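Petek Robotics Club – bench check before bowl stacking run
Checked by: Biljana Shehu
Date: Jul 5, 2024

1. Emergency stop – OK. Tested on both arms.
2. Cables clear of joints – OK after retaping the one on the left arm.
3. Finger screws – tight. Recheck at lunch.
4. Bowls – no chips found. Spare set is in locker 348.
5. Work surface – specks on it, wipe before the next team.

Bowls on the gray surface, Ruseck task: 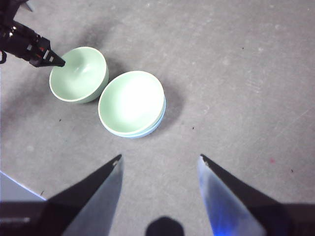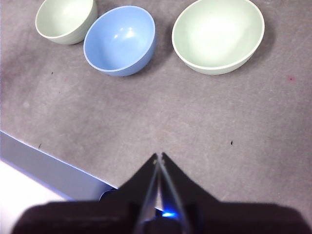 6. Speed limit – FAIL. It was still set for the Irkton demo. Lowered and saved.
7. Students behind the tape – OK, but the tape is lifting near the door. Replace it.
8. Log sheet – page 9 is missing. Ask the morning team.

Cleared to run. Next full inspection in November.

We use cookies to improve this site. Accept | Settings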